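A Monday at the Holzer Mill Open House

My sister-in-law Jingyi Jiang had been after me for three summers to come up for the open house at the old Holzer mill, and this August I finally ran out of excuses and drove up on the Sunday night so we could be at the gate when it opened.
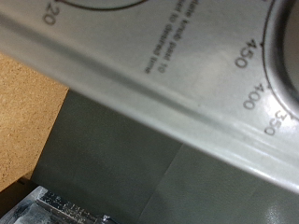
We were late anyway, of course. Jingyi cannot leave a house without going back for a sweater, and then there was a line for coffee at the gas station in Stumar that we both felt we had to stand in, having smelled it. By the time we pulled into the hayfield they use for parking it was twenty past nine and the first tour had gone in without us. The woman at the gate stamped our hands with a little sheep and told us to go look at the dye house while we waited, which suited me fine.

If you have never been, Holzer makes wool blankets. They used to make a good deal more than that (army cloth, coat lining, the green felt on pool tables), but blankets are what's left, and they make them in the same brick building by the river where the company started. There were 159 looms in there at one time, according to the board in the hallway. Now there are 10, and on the open house day they run six of them, which is plenty loud enough for me. They hand out foam earplugs in a paper cup. Take them!

The dye house is a low shed out back with a drain down the middle of the floor, and it smells like wet dog and vinegar in a way I got fond of after a while. A young man in rubber boots was rinsing a batch of dark red yarn and talked the whole time over his shoulder. He told us the red is the hardest one to match from year to year and that his grandmother still comes in to check it against a blanket off her own bed. I asked whether she ever sends it back and he laughed and said twice this spring.

Our tour went in at ten. The guide was a retired weaver with a very soft voice, not an ideal combination with the earplugs, so I missed some of it, but what I caught was wonderful. The carding room was my favorite. The raw wool goes in at one end looking like something you'd clean out of a gutter and comes off the other end as a wide, floating web so thin you can see your hand behind it. A little girl in our group asked if she could lie down on it, and I think every adult there had been wondering the same.

Upstairs is the warping floor, where they line up all the long threads before weaving. A standard double blanket has 2,932 of them, and each one has to be in its right place. If one breaks, somebody has to find it and tie it by hand. The guide tied a weaver's knot for us three times, slower each time, and Jingyi got it on her second try. I did not get it. I have a piece of yarn here on my desk and I still don't.

They have kept the old freight elevator, a big wooden cage with a rope, but you aren't allowed to ride it, and the stairs are steep and worn in the middle. Anyone with bad knees should ask at the gate about the side entrance, where there's a ramp up to the weaving floor at least.

Lunch was in the yard, put on by the Unadura church: barley soup, rolls, and a plum cake I went back for. We shared a table with a couple from Nister who raise sheep and sell their fleece to the mill, and we heard a lot about hoof trouble and the price of hay. They had brought photos of their rams. I enjoyed those two very much and I'm sorry I didn't get their names.

The mill store stays open until four and there's a seconds table just inside the door on the left. Most of the flaws you'd need a magnifying glass to find. I bought a gray one with a cream stripe for my son's new apartment and then, after walking around the yard with it for a while, went back and bought the same one for myself. Jingyi bought socks. There is also a guest book on a stand by the register, and when I signed it I was number 647 for the season, right under a family that had come all the way from Oregon.

Parking is free, the tour is free, and lunch was by donation in a coffee can. Wear closed shoes, as they do turn people away in sandals. The looms stop at three, so do the weaving floor before the store if you get there in the afternoon. We stopped in Stumar for the coffee again on the way home.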